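Bring back the climate knobs

My car is a Godoy hatchback, three years old, and I like nearly everything about it. It rides well, it has been cheap to run, and the seats are good for a long day. What I don't like is that I have to look away from the road to turn down the fan.

On the old model you reached over and turned a dial. Now you tap a fan icon, wait for a panel to slide up, and drag a small bar with your finger. At 72 on the highway between Wutholm and Prumham, the bar is hard to hit and easy to overshoot. In November, with gloves on, it doesn't respond at all.

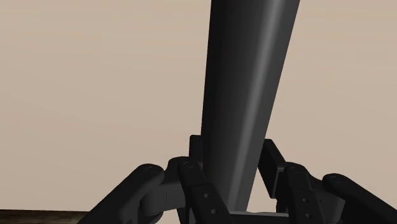
Carmakers say screens are cheaper and can be updated later. Both points are true. But the update I got last winter moved the defrost button to a second page, and I found that out on a dark morning with the windshield fogging up.

The dealer in Prinley sells a stick-on control pad for $520. It has three knobs and it works fine – I tried one in the showroom. I still don't think owners should have to pay for something that came standard on the cheapest cars for decades.

Keep the screen for maps and music. Temperature, fan and defrost should be knobs, and I'd pay $100 more at purchase to get them.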